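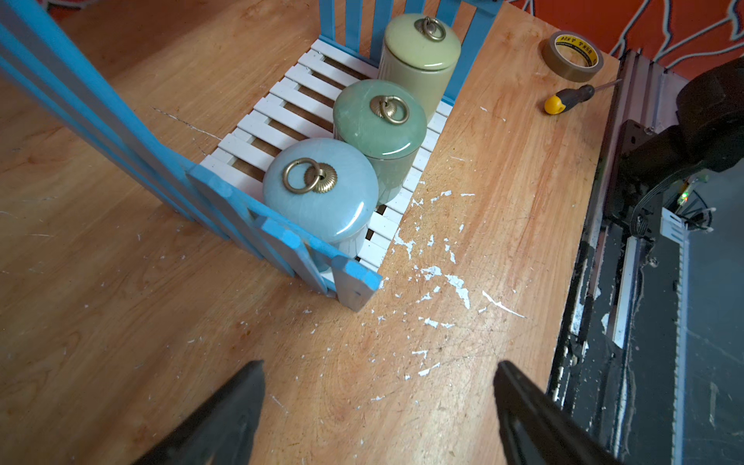
Diapositiva 1. Tres botes con tapa y asa de anilla sobre los listones blancos de la estantería.

Enganche de anilla en la suelta y rearranque con consigna caducada
Notas del ponente. Sesión técnica, 28 de agosto de 2026

Dejar la portada mientras entra la gente. Empezar por el alcance: una celda de sobremesa en Mwaipopo, dos brazos, tarea de colocar botes de cerámica en una estantería de madera. La charla trata de un fallo mecánico pequeño que sacó a la luz un fallo de control bastante más serio. Dedicar un tercio del tiempo al primero y el resto al segundo.

Decir ya que no hubo lesiones. Si se deja para el final, la sala pasa media charla esperando el accidente.

Diapositiva 2. La tarea
El ciclo nominal tiene cuatro fases: aproximación, cierre, traslado, suelta. Los botes son rígidos, vidriados y redondos, y las tapas llevan una anilla abatible de metal. La anilla no está modelada en la planificación. El volumen de colisión de cada bote es un cilindro que termina en la tapa, y todo lo que sobresale por encima no existe para el planificador.
Comentar que la decisión fue deliberada. La posición de la anilla cambia con cada manipulación y modelarla abatida daba una falsa precisión.
La estantería tampoco ayuda. Los listones dejan huecos entre sí y los laterales están cerca, de modo que la retirada de los dedos tiene poca holgura. Quien prepare una celda parecida debería medir esa holgura con la pinza abierta, porque con la pinza cerrada siempre sale bien.

Diapositiva 3. Primer síntoma
En la campaña se ejecutaron más de 1.000 ciclos. El registro recoge 22 paradas por sobrecorriente durante la retirada, todas en la fase de suelta. Ninguna en traslado.
Leer despacio esta parte. La primera hipótesis fue agarre insuficiente y se subió el par de cierre. No cambió nada, y era previsible: un agarre flojo falla con el bote en el aire.
La segunda hipótesis fue deriva del cero en el eje de la pinza. Se repitió la referencia antes de cada tanda. Tampoco.
La tercera fue la buena. Al abrir, un dedo pasaba por debajo de la anilla. Al subir el brazo, la anilla hacía de gancho, la tapa se levantaba o arrastraba el bote entero contra el lateral, y el motor acusaba el esfuerzo.

Diapositiva 4. Por qué tardamos en verlo
Tres causas, sin adornos.
Primera, la cámara de muñeca mira entre los dedos y el propio dedo tapa la anilla en el instante que interesa.
Segunda, el registro guardaba la corriente filtrada. El filtro borraba el escalón inicial y solo quedaba la rampa, que se parece mucho a la de un roce con la madera.
Tercera, después de cada parada el operador recolocaba el bote a mano y el estado físico se perdía. No se pedía foto. Ahora se pide antes de tocar nada.
Si hay tiempo, enseñar la gráfica superpuesta: corriente sin filtrar en negro, filtrada en gris. El escalón se ve desde la última fila.

Diapositiva 5. El fallo serio
Aquí cambia el tono de la charla. Hacer una pausa.
Secuencia según el registro. El brazo derecho se detiene por sobrecorriente en la retirada. El operador pulsa la parada, introduce la mano para liberar la tapa, retira la mano, rearma. Al rearmar, el brazo se mueve de inmediato hacia la consigna que tenía pendiente antes de la parada. El bote ya no estaba donde estaba, y la pinza cerró sobre el aire y golpeó la estantería.
La mano estaba fuera. El procedimiento escrito no obligaba a que lo estuviera: decía «liberar la pieza y rearmar», en ese orden, y un operador que rearmase con la otra mano mientras sujetaba el bote habría cumplido el texto al pie de la letra.
No suavizar esto. Se clasificó como incidente con potencial de atrapamiento. La energía es baja comparada con un brazo industrial, pero hay un dedo metido entre una pinza y una pieza rígida.

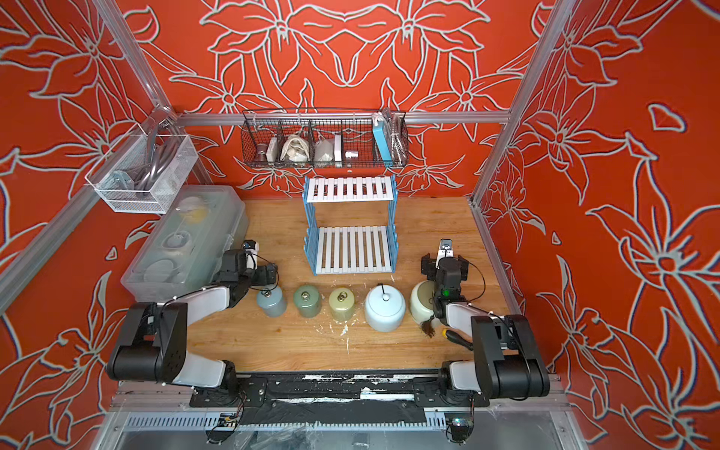 El supervisor Zilen mantiene una cola de consignas por brazo. La parada cortaba la habilitación de los motores y dejaba la cola intacta. Al volver la habilitación, el primer elemento de la cola se enviaba como si acabara de calcularse. No había comprobación de antigüedad, y tampoco comparación entre la posición medida y la posición de partida que la consigna daba por supuesta.
Con dos brazos el problema se duplica. La parada era común, la cola no. El izquierdo podía rearmar con la cola vacía y quedarse quieto, y esa quietud se interpretaba como señal de que el rearme era seguro. Varios operadores lo describieron así en las entrevistas: si no se mueve uno, no se mueve el otro.

Diapositiva 6. Reproducción en banco
Se desmontó la condición en pasos. Brazo en movimiento lento, cola cargada, parada, desplazamiento manual de la muñeca, rearme. El salto se reproduce siempre que la cola tiene al menos un elemento. Con la cola vacía no se reproduce nunca.
El controlador de eje sí tiene vigilancia de comunicación, ajustada a 200 ms. No actúa en este caso: las tramas siguen llegando durante la parada, con la última consigna repetida. La vigilancia comprueba que alguien habla y no mira si lo que dice sigue siendo válido.
Avisar de que esta es la frase que más discusión provoca. Reservar margen.

Diapositiva 7. Correcciones en control
Vaciado de la cola de ambos brazos en el flanco de parada, ejecutado en el propio controlador y no en el supervisor. Si el supervisor está colgado, el vaciado ocurre igual.
Marca de tiempo en cada consigna. Se rechaza toda consigna con más de 100 ms de antigüedad, y el rechazo genera un evento visible en el panel.
Rearme en dos acciones: habilitar y reanudar, con mandos separados. Entre las dos, los brazos mantienen la posición medida.
Reanudación a velocidad reducida hasta completar la primera fase.
La tercera medida fue la peor recibida. Añade tiempo a cada parada y el operador la percibe como un castigo. Se mantuvo — y al bajar el número de paradas dejó de discutirse.

Diapositiva 8. Correcciones mecánicas y de trayectoria
La suelta pasó a tener dos tiempos. Apertura parcial, ascenso corto con límite de corriente bajo, comprobación, apertura completa. Si en el ascenso corto aparece carga, el brazo baja y vuelve a abrir con la muñeca girada.
El umbral se evalúa sobre la corriente sin filtrar. La filtrada se conserva solo para las gráficas.
Se añadió al modelo un volumen prohibido por encima de la tapa. No representa la anilla, representa la zona donde podría estar. El planificador pierde algunas soluciones de agarre, sobre todo con dos botes contiguos, y en esos casos la tarea se rechaza y pasa a colocación manual.
Mencionar la limpieza. En la mesa hay partículas blancas, y una partícula dura bajo la base inclina el bote lo suficiente para desplazar el asa. Se barre la superficie entre tandas. También se retiran de la zona de trabajo la cinta y las herramientas: el destornillador de mango amarillo y negro quedaba al alcance del brazo derecho y no figuraba en ningún mapa de obstáculos.

Diapositiva 9. Procedimiento revisado
Texto literal, leerlo entero:
Pulsar parada. Comprobar en el panel que las dos colas indican cero. Fotografiar. Retirar la pieza. Sacar ambas manos de la celda. Habilitar. Esperar la confirmación de posición. Reanudar.
El lector de la sala dirá que «sacar ambas manos» es una medida débil. Lo es. El resguardo interbloqueado está previsto para octubre. La lámina de plástico transparente del frente inferior no cuenta como resguardo y no debe figurar como tal en la evaluación de riesgos.

Diapositiva 10. Lo que queda abierto
No se ha verificado el vaciado de cola con pérdida simultánea de alimentación en un solo brazo. El banco no permite separar las líneas.
El límite de antigüedad se fijó por medida del retardo normal de la red. Si se añade otra cámara hay que repetir la medida.
Los botes con asa de alambre, distinta de la anilla, siguen fuera de la tarea automática. El volumen prohibido los cubre sobre el papel y falta la campaña.

Preguntas probables
¿Por qué no quitar las anillas? Las piezas se manipulan como llegan, la tarea consiste en eso.
¿Es un defecto de Zilen? La cola hacía lo que decía su documentación. La integración era nuestra, y la suposición de que parada implicaba vaciado también.
¿Se puede compartir el registro? Sí, sin filtrar y con las marcas de tiempo originales. Pedirlo al terminar en la mesa de Wusta.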